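4. How People Sort Their Bricks

Eduardo Dagdag
Thursday, February 21, 2019

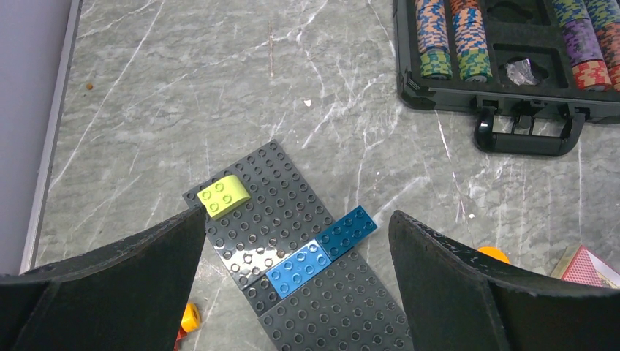 Figure 4. Bricks on a gray baseplate.

Do people who own a lot of toy bricks sort them by color or by shape? Most adults start with color and drift to shape once the collection gets too big to dig through, usually after a bad evening spent looking for one small black piece in a tub of small black pieces.

We asked 80 adult builders to describe their storage at home and then to show it to us. The second request was less popular than the first. Of the 80, 33 said they sorted by shape, 19 said color, and the rest gave answers that we coded as "mixed," a generous word for a system where wheels live in one drawer and everything else lives in a pillowcase.

What people told us and what their shelves told us did not always agree. Several builders who described a strict shape system had one container, often the largest, with no label at all. One builder called hers "the future." We had no code for this and eventually made one.

Color sorting held up best in small collections, where a green brick is easy to spot among other green bricks. It also photographs well, and builders who posted their shelves online were fond of it. Shape sorters tended to be apologetic about the look of their drawers and smug about how fast they could find a hinge.

We then compared two kinds of drawer cabinet, the Hurora and the Umon. The Hurora has deeper drawers, and deep drawers invite people to stop sorting. The Umon has shallow ones that spill. Builders were loyal to whichever they had bought first — a result we could have predicted and spared ourselves the postage.

Couples who built together were a special case. In 2 homes, each partner ran a separate system in the same room and denied that the other one worked. We interviewed them separately. Section 5 takes up the question of labels.

Comments

okoro_b: My pillowcase is a perfectly good system and I resent the tone.

Tessa: Was there any data on people who sort by set? We exist.

brickdad: Bought the Umon. Can confirm the spilling.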